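1er février 2022

Encore une journée mangée par le défaut 2119. Kurek affiche « écart de consigne, bras droit » et fige tout, pince fermée, sans dire de combien est l'écart ni sur quel axe. La notice de Zelleo renvoie à la page 230, qui renvoie au support. Le support conseille de redémarrer. J'ai redémarré 10 fois.

Chez Erby, on m'assure que la simulation suffit pour valider les trajectoires de dépose – une tasse, un bol, un plateau, rien de bien méchant. Je veux bien.
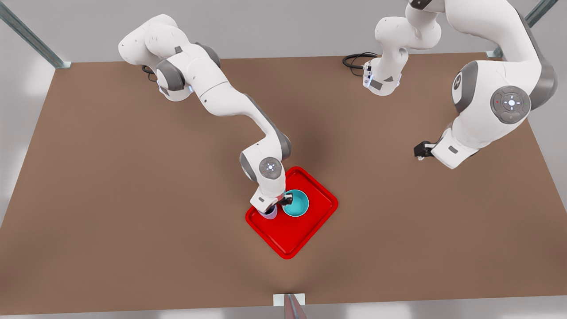

Mais une simulation qui s'arrête sans raison connue ne valide rien du tout. On m'a proposé d'élargir la tolérance pour faire taire l'alarme. C'est déjà ce qu'on avait fait en septembre, et il a fallu 2 semaines pour comprendre que le seuil masquait un mauvais repère d'outil. J'ai refusé, assez sèchement je crois.

Stornorance attend la livraison et parle déjà d'une cellule « sûre par conception ». Je demande à voir. Demain je relance avec le bras gauche désactivé. Si le défaut revient, je reprends le calibrage depuis le début.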